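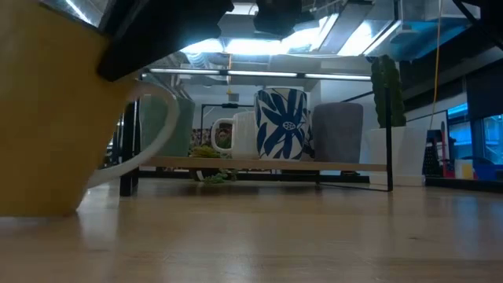
Do you need to redo the risk assessment if all you changed is the gripper? You do, because the old one was written for the old fingers, the old grip force and the old payload, and none of those carry over by themselves.

Blog > Shop Notes > Robots

12/16/18

I've had that conversation so many times this fall that I figured I'd write it down on a lazy Sunday and just send people the link. I look after the arms at Darkberg, mostly tabletop pick and place, mugs and other household stuff, and we swap end effectors a lot. Like, a LOT.

The way it usually goes: a new hand shows up (last one was a Gokier), it bolts right on, everybody's excited, and someone wants to run it before lunch. I get it! I want to see it go too. But the arm is only half of what can pinch you. The big ISO robot standard, 10218, looks at the whole setup, and that includes the tool on the end and whatever the tool is holding. A ceramic mug is a pretty different thing to get bonked with than a foam block.

So what do we do? First swap of the day, we run at slow speed, and I mean slow, 250 mm a second or under at the tool, with a person holding the enable switch. Then we pull the power while it's gripping something and see whether it hangs on or drops it. Some hands let go when they lose power and some don't, and you want to know which kind you've got. Then somebody updates the sheet. Date, tool weight, force setting, initials.

Yurani Huanca made our sheet back in May and it's 2 pages, down from the old 7-page monster that people just signed without reading. She also put in a line for "what's on the table today," which I thought was fussy until we'd gone from plastic cups to stoneware and the force limit was still set for plastic. Sorry, Yurani, you were right.

One more thing, cables. Check the slack with the arm at full reach, every single time you change a tool. I've skipped it twice and been sorry twice.

Next post is going to be on labeling e-stops, if I ever finish relabeling ours.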